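Accueil Fiches Matières Journal Contact

Lecture : 2 min

# Kistska : chutes de moquette, fiche du lot

Kistska recense ce qui reste quand une moquette est posée et que tout le monde est rentré chez soi. Le lot comprend 225 chutes, récupérées au dépôt Clislow, où elles servaient surtout à caler une porte. La fiche est tenue par Isla Yule, qui possède chez elle du parquet.

## Contenu

- `chutes.csv` : une ligne par morceau, avec teinte, format, état des bords
- `photos/` : 2835 vues, dont beaucoup de gris
- `teintes.md` : le nuancier maison, de « gris souris » à « gris lundi »

Le champ `bords` accepte `net`, `inégal` et `effiloché`. La valeur `artistique`, proposée par l'atelier McIver pour ses propres découpes, a été refusée deux fois.

## Mise à plat

On pose chaque morceau sur une planche claire, dans le sens de la hauteur s'il est rectangulaire. Le bois clair pardonne peu : les fibres qui dépassent s'y voient bien mieux que sur un sol du même gris que la chute. Un poivre et sel se note `chiné`, même si « moucheté » se défend. 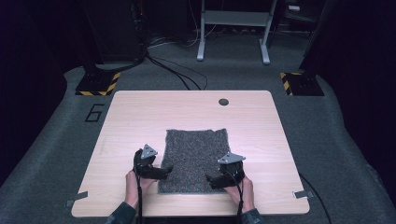 ## Défauts connus

Il y a 61 morceaux sans teinte. Ils ont été saisis un soir de mars, sous un néon fatigué, et personne n'a voulu trancher entre deux gris.

Les dimensions sont prises au plus long. Pour un bord effiloché, cela dépend de l'humeur de celui qui tient le mètre ; comptez environ 2 mm d'écart. Le champ `envers` est vide partout. On le remplira.

## Versions

Dernière révision : 11 septembre 2023. Les doublons issus de l'inventaire Bondodico ont été retirés, ainsi qu'un paillasson.

## Réutilisation

Libre, en citant Kistska. Les chutes elles-mêmes sont à retirer sur place, sans échange ni reprise.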